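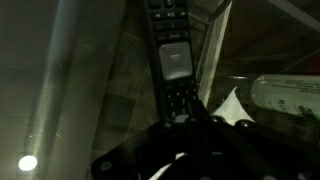 Visit to the Rarner Teleoperation Laboratory

15 June 2025 | By Fitriani Pelupessy

Members of the Admont delegation were received by Dénes Csizmadia, head of demonstration training. Operators at the laboratory guide the arm by hand or from a remote station, and each completed movement is stored as one demonstration. The household series has reached 718 demonstrations, against a target of 2,000.

During our visit the arm held a television remote control in its gripper. Mr. Csizmadia noted that long, narrow objects call for patient operators. Delegates then tried the remote station in groups of 2. A return visit is planned for October.

335 views | 2 comments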